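Course handout 7: Perception and task planning on the tabletop cell
Instructor: Catherine Cruickshank. Lab software: Khải Giáp.
Revised December 8, 2023

1. Scope

The handout covers the software path from camera input to joint commands. The physical cell is treated in handout 3. Students should have the Wustent workspace built and the Vurko planner running in simulation before the lab session.

2. Frames and views

Every object pose is published in the table frame. Detectors work in pixel coordinates, and each view carries its own extrinsic calibration. A wrong extrinsic usually shows up first as a constant offset on small objects such as the strawberries, where a few millimeters is enough to miss the grasp. The oblique view is the harder case: the black appliance takes up much of the right side, and its door handle overlaps the teal bowl. The detector returns a partial mask for the bowl, and the ellipse fit has to run on the visible rim only.

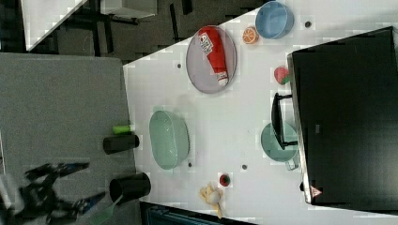
3. Occlusion by the arm

In the overhead view the arm is the main occluder. The self-filter projects the arm model into the image and removes the matching pixels. Cables are not part of the model. They pass in front of the green colander and split its mask in two, so the tracker must merge fragments that share a color and a plausible outline.
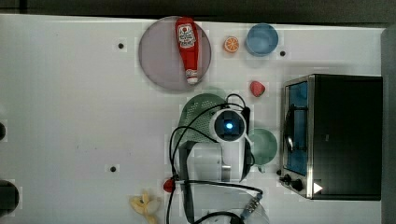 The merge threshold is set in the tracker configuration file. The default is 12 pixels between fragment edges. Raising it closes more gaps but begins to join neighboring objects. An object that loses its mask entirely keeps its last pose for 79 cycles, after which the planner must treat it as unknown.

4. Pre-grasp poses

The planner samples candidate poses above the target and rejects those in collision. For the colander, the sampler is seeded along the rim and at the two tab handles. Candidates are scored on clearance, wrist rotation and distance from joint limits.
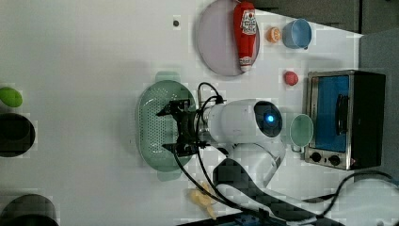 Figure 3. Gripper over the colander, jaws extended to the left.

The score does not include grasp stability. That check runs separately in Prerent and can veto the top candidate, in which case the next one in the list is used.

5. Keep-out volumes

The toaster oven is entered as a box plus a separate thin volume for the handle. Modeling both as one box blocks valid approaches to anything standing between the arm and the oven door.
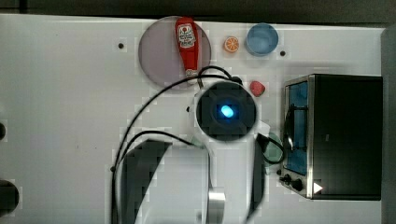
Volumes are loaded once at startup. If the oven is moved, restart the planner; editing the file while it runs has no effect.

6. Exercises

6.1 Run the tracker on the supplied log of 236 frames. Plot mask area against frame number for the colander.
6.2 Repeat with the merge threshold doubled. Report any false merges.
6.3 Remove the handle volume and replan from frame 164. Compare the two paths and state the minimum clearance of each.

Submit plots and configuration files together. Reading: Qureshi tracker manual, chapters 2 and 4.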